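Opened bottle of Hornimia going flat after a few months?

Posted by peatyparsnip, July 25, 2023

I bought a bottle of Hornimia back in March, the cask strength one, and absolutely loved it for the first few weeks — loads of smoke, a bit of orange peel, that salty thing on the finish. I've been making it last because it wasn't cheap (I paid about 100 pounds for it in a little shop in Galtville) and now I'm down to the last third and it tastes so dull! The smoke is still there if I go looking for it, but the fruit has gone and it's all a bit cardboardy.

It's been standing upright in a kitchen cupboard with the cork in. The cork did always feel a bit loose, now I think of it.
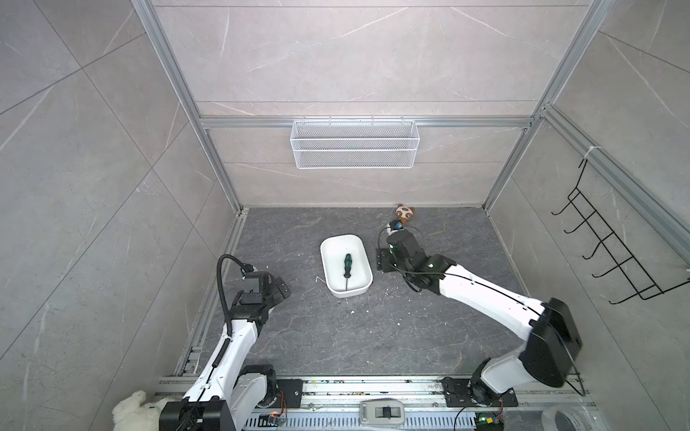

So is it the air getting in, or am I just bored of it? And can I do anything with what's left? I've got another bottle unopened, number 443 from the same batch, and I don't want to do the same to that one.

dramsindoors

Sounds like air to me. Once a bottle gets down to a third there's a lot of room in there, and a loose cork only makes it worse. I pour the last of mine into small glass bottles with screw caps, filled nearly to the top. The 100 ml ones are handy for this and you can get them anywhere that sells home brewing bits. It won't bring the fruit back, but it should stop it slipping any further. Is your cupboard near the oven? Mine was, and I moved everything out to the hall.

As for the second bottle, keep it upright and out of the light and don't open it until the first is gone. I'd wrap a bit of film round the stopper too.

hakulthorpe_hal

just drink it faster mate

marmaladecask

I'd pour a small one and leave it in the glass for a while before giving up on it. I had a Bright that I'd written off completely, and with 2 drops of water it was lovely again. Could be your nose as well, mine's useless whenever I've got a cold coming. If it's still dull after that, put it in a hot toddy — smoky ones are great with honey.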